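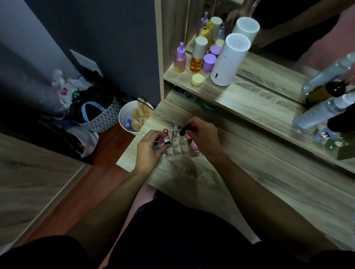

Romana Pešek thinks I'm wasting my time on two-handed clips. Her comment on my last post was that a policy trained on one hand at a time learns faster, and the second hand can wait. Fair! I believed that too until August.

So I ran it both ways. Same 735 clips of vanity-desk tidying, same little network (I call it Basance), one version seeing both hands and one with the left hand masked out. 4000 training steps each, 3 seeds. Then I had each one predict the next grasp on 112 clips I'd held back.

The masked version did learn faster – for a bit. Then it went flat, and most of its misses came when both hands were holding something at once. Lipsticks were the worst.
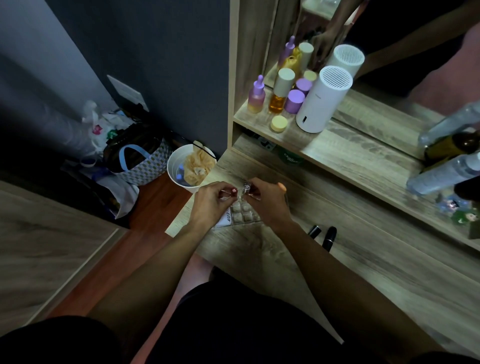
*Small cap left, glass vial right, tray underneath.*

I still don't know if this carries over to the real arm. Rafia Magsi wants me to try masking the right hand next, which I should have done in the first place (sorry, Rafia). Plots go up once I've fixed the axis labels.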